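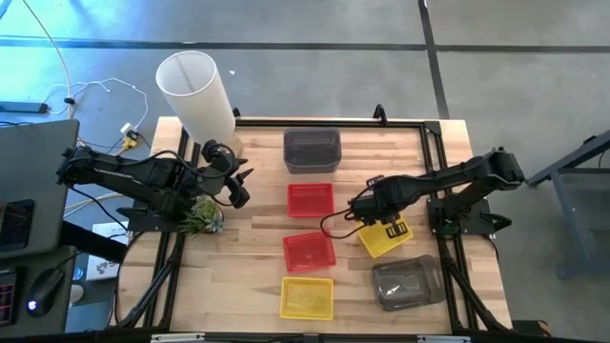

Puvine asked on the original request whether a two-arm cell can clear and sort a table of baskets and bins without a person standing by, and if so, when it could do the same in their returns area. The ticket was opened as a fault. It is now half fault, half feasibility question, and both halves are logged here.

**Ticket:** tabletop sorting, containers
**Opened:** December 21, 2020
**Component:** Grana task planner, gripper control
**Status:** open, workaround in place

**Reported behavior**

1. Rim grasps on the mesh baskets complete. Rim grasps on the smoky gray container stop with `GRASP_WIDTH_LOW`.
2. After the stop, the planner does not retry. It waits for operator input until the 40 s timeout, then parks both arms.
3. With the plant on the table, the left arm sometimes plans a path too close to the leaves and the clearance check rejects it.

**Checks done**

- Gripper zero: good on both sides.
- Cable slack: good. Rerouted one loop anyway, no change.
- Depth data: gaps on the translucent walls, clean on the red and yellow baskets. The planner fills the gaps with a flat guess and puts the rim too low.
- Force limit raised one step. The stop came later in the close, same code.

**Cause (item 1):** rim height estimate on see-through plastic. Not a gripper fault.

**Workaround:** fixed rim height for the gray container, entered by hand in the object table. Loose items inside are not modeled, so the tilt limit matters. Default is 70 degrees. Leave it there for empty containers only, and enter a lower value for anything with contents. 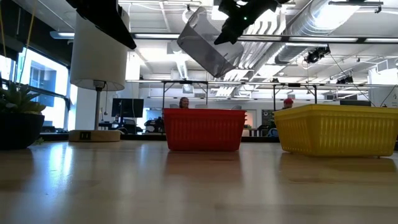
Would a person not have done the whole table in under a minute? Agbayani put that in the ticket comments, and wants it answered before the fault is closed.

Yes. A person is faster at this and will be for some time. In the November runs the cell took 125 s per table when nothing stopped, and longer whenever item 2 came up. Speed is the smaller problem. The cell needs every container type entered ahead of time, and a household or a returns bench brings in new ones daily. Known baskets on a known table - workable now with supervision. Mixed clear plastic with things inside - no.

Hadetell has requested an estimate for unattended use. None given. The acceptance plan calls for 2,000 picks without operator input, and item 2 has to be fixed before that count can start.

**Next steps**

- Item 1: test a second viewpoint for rim height. Keep the object table entry until then.
- Item 2: add one retry from a new approach angle before the timeout. Patch in review.
- Item 3: clearance margin around the plant is a single box. Replace with a tighter shape, low priority.
- Puvine to send a list of the container types in their returns area, with clear ones marked.

Ticket stays open under item 2. Item 3 to be split into its own ticket.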